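Sobre a empresa

A Skovlow fabrica filmes de liner siliconado e papéis antiaderentes para conversores de etiquetas, produtores de espumas adesivadas e fabricantes de vedações industriais. A produção é feita por encomenda, em bobinas-mãe ou em rolos cortados à largura indicada pelo cliente.

Atividade

O catálogo inclui 284 referências ativas, distribuídas por suportes de PET, PEAD, papel glassine e papel revestido a polietileno. A siliconagem pode ser feita numa só face ou nas duas, com força de libertação diferenciada quando o adesivo do cliente assim o exige. As gramagens e as espessuras constam da ficha técnica de cada referência, enviada com a proposta.

Para séries curtas existe a linha Ilum, com quantidade mínima de 30 rolos por referência. A linha Lumanlan destina-se a aplicações com cura térmica posterior, em que a estabilidade dimensional do suporte é o parâmetro crítico.

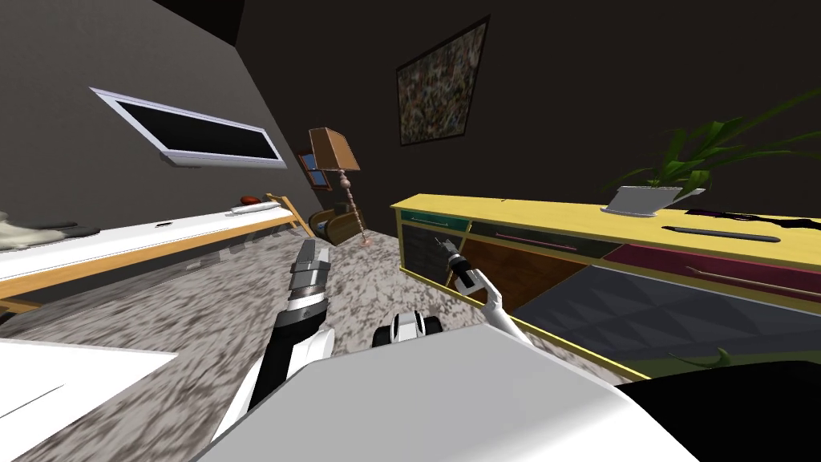 Instalações e equipamento

A unidade de Nuncombe reúne a siliconagem, o corte e a expedição. Dispõe de 9 cortadoras-rebobinadoras, com mandris de 76 mm e 152 mm. O armazém de matéria-prima é climatizado — o papel glassine perde planura quando a humidade relativa oscila — e os rolos repousam antes do corte durante 12 horas.

Controlo de qualidade

De cada bobina-mãe são retiradas amostras no início e no fim. Os ensaios de rotina são os seguintes:

Força de libertação a 180 graus
Adesão subsequente
Gramagem de silicone por fluorescência de raios X
Extraíveis de silicone não curado

Os resultados ficam associados ao número de lote impresso na etiqueta do mandril. Em caso de reclamação, pedimos que esse número seja indicado, juntamente com uma amostra do liner e do adesivo utilizado.

Fornecimento e apoio técnico

As amostras em formato A4 são gratuitas. Os rolos de ensaio são faturados e o respetivo valor é deduzido na primeira encomenda da mesma referência. O apoio técnico responde a pedidos de compatibilidade com adesivos acrílicos, de borracha e hot-melt. Para adesivos de silicone recomendamos liners fluorados, disponíveis sob consulta.

A fábrica encerra para manutenção em agosto. As encomendas para esse período devem ser confirmadas até ao final de junho.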